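4.2 When the gripper wouldn't let go

I'll be frank, this was our worst week. In May our Shin controller stopped releasing fruit on 7 of 1100 picks -- it just held on and kept squeezing! Manolis Rallis blamed the pads, I blamed the code, and we were both a little bit right (Figure 4).
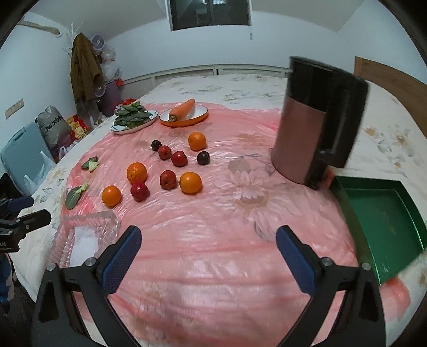
Figure 4. The sorting task, with fruit on a pink plastic sheet.

So what made the gripper stay shut?
A stale force reading. The controller thought the fingers were still closing, so it never sent the open command.

We added a timeout and ran 799 more picks without a single stuck grip. I'd still keep a hand near the stop button, though -- Fotis Politis does.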